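9 November 2025

Teleop on the Flinow arm, second rig. Prasanna driving, me on the log, Reynaldo in and out asking when he gets the bench back.

Episode counter stood at 1000 when we started and 1162 when we quit, so 162 for the session. I had promised Marilou 200. She has known me long enough to divide.

First hour went to the leader arm. Wrist joint was reading a few degrees off from the follower, which you don't notice in free air and notice a lot when you're trying to close on something thin. Re-zeroed twice. The second zero held. The first one I did with my elbow leaning on the base, so that goes in the book as a lesson for Talavera, J.

Grip closing is still too eager. Prasanna squeezes the trigger like a person, the follower shuts like a stapler. Dropped the gain in the Jedido config, then dropped it again, and now there is a bit of lag, but she says lag she can learn and stapling she can't. Left it at the lower value. Old value is commented out in the file, please don't "fix" it.

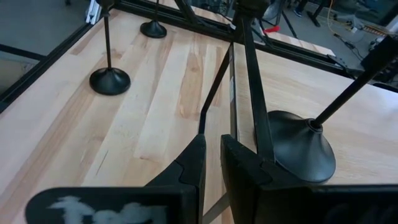
Wrist view is what she ends up driving from for the last few inches. The overhead feed is fine for getting to the neighborhood and useless after that. Problem is that she corrects late, then corrects the correction, and the policy will happily learn both. Trinidad wants to trim the wobbles out afterward. I say keep them for now and tag them. We had this argument in March and I believe we each won it.

Tags, so we're all using the same ones:

- `clean`: one approach, one close
- `fix`: at least one re-approach, ends fine
- `drop`: self-explanatory
- `me`: operator sneezed, talked, or reached for coffee

Of the 162, 112 are `clean`. Most of the `me` ones are mine, from the half hour I took over so Prasanna could rest her hand. She was polite about them.

Tried hand-guiding too, for comparison, with the arm in float and me pushing it around by the forearm. Nicer motion, far fewer second thoughts. Also my knuckles are in half the footage, so it's no good for anything that trains on video. Saved the joint traces only. They're in the Grube folder under `handguided`, not mixed in with the rest.

Episode 1822 in the old numbering is the one Patevport keeps asking for. It's corrupt. It was corrupt last time they asked.

Open:

- reaction to stale frames: the arm froze once, recovered by itself, no idea why
- ask Trinidad for the tag script
- tape for the leader arm's cable, it keeps catching on Prasanna's sleeve
- tell Reynaldo he can't have the bench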